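4.2 Text size and evening reading

We were delighted by how much a small change to the editor's font did for our participants. Over six weeks, 172 programmers used the Vestness colour theme on their own Linux machines, and 70 of them also agreed to raise the line spacing. The second group wrote to us far more often, and their notes are a joy to read! One typed hers in the terminal at the end of a long Friday, still keen to keep going.

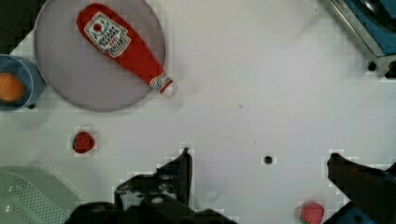
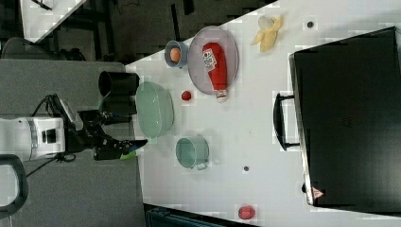
Figure 6. Household objects on a white surface: a red bottle on a round plate (first) and a black suitcase across from a robot arm (second).

Background colour mattered less than we had hoped. Queiroz and Frota tried warm and cool greys in the Brovusent window manager, and both worked nicely once the cursor was bright enough to find at a glance. What really lifted the comfort scores was dimming the status bar, a setting most people had never touched. We'd love to see this tried with lighter themes too, and the full set of configuration files is in Appendix B.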